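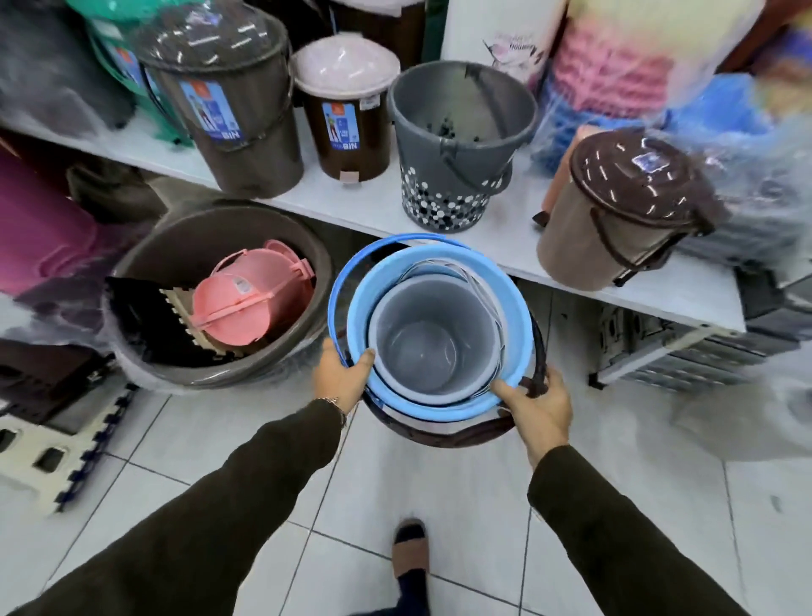
Figure 1. Holding nested buckets by hand in the bins and buckets aisle.

Shelf Work After the Stock System: A Placement Report from a Household Goods Store

1. Background

I did my placement in June at the Zarkwood branch of Nindeo, a store that sells buckets, bins, storage drawers, floor mats, bedding and kitchen goods. My supervisor at the store was Octavio Sotelo, the floor manager. My course supervisor was Diarmuid Dolan.

Nindeo brought in an automatic ordering and task system called Prorkine the winter before I arrived. It reads sales from the registers, compares them with the stock it believes is in the building, places orders with the warehouse and sends a list of jobs to a handheld scanner. Before that, each aisle had one person who wrote the orders in a notebook and decided what to put out.

My question was what this changed for the people on the floor. Dolan asked me to leave profit out of it and look at the working day.

2. Method

I worked 100 hours on the floor and kept a log of every job the scanner gave me. I logged 488 jobs. For each one I wrote down whether I could do it as sent, whether I had to change something, or whether it could not be done. I also talked to the staff on their breaks. They agreed to be quoted without names.

3. What the system does

Prorkine sends jobs one at a time. A job gives a product number, a quantity and a shelf location. When you finish you scan the shelf label and the next job comes up. If you do not scan anything for a while the handheld beeps, and the job shows up on Octavio's screen as open.

The ordering side runs overnight. By 6 a.m. the delivery list is fixed and the staff cannot change it, except by calling the warehouse.

Everything after that is still done by hand. Cartons are opened, plastic wrap is taken off or left on depending on the product, and the goods are carried to the shelf.

4. Results

Of the 488 jobs, I did 388 as sent. I had to change 70 in some way, usually the quantity, because the shelf would not hold what the system asked for. The remaining 30 could not be done. In most of those the stock was not in the back room even though the system said it was.

The bucket section caused the most trouble. Buckets come nested, with different sizes and colors inside each other, and the system treats each size as its own product with its own job. If you follow the list you walk to the back room for the large one, come back, then go again for the next size down. The staff carry the whole stack out in one trip and then scan the labels one after another. Prorkine records this as one very long job followed by several that took a few seconds each. Twice during my placement this set off a message asking for the times to be checked.

Bins were easier. They stand side by side and a gap is easy to see. Floor mats were bad because they are sold in packs but were entered in the system as single pieces. A store in the Jasińska shopping center had the same problem and had already reported it.

5. What changed for the staff

Most people said the ordering was better. One woman who had run the kitchen aisle for years said she used to do her order on Thursday evening at home, unpaid, and was glad to be rid of it. Newer staff liked that they did not have to ask anyone what to do next.

The complaints were about knowledge and pace. Under the old way each person knew one aisle well. Now the jobs jump around the store, and customers ask questions that the person standing there cannot answer. Two people told me they had stopped mentioning slow sellers to the manager, since the orders were no longer theirs.

No one lost a job when the system came in, but one part-time position was left empty when that person moved away. Octavio said the branch carries 900 products in the system and that checking it properly would take more hours than he has been given.

6. Problems with this study

I was new, so some of my changed jobs may come from my own lack of practice. I saw one branch in one month. I also have no job log from before Prorkine to compare with - the notebooks were thrown out.

7. Suggestions

Nested goods should be sent as one job with several labels. Floor mats should be entered as packs. Staff should be able to mark a quantity as too large for the shelf and have that number kept for the next order. I also suggest giving each person a home aisle for half of the shift. Octavio has agreed to try this with the bucket and storage aisles first.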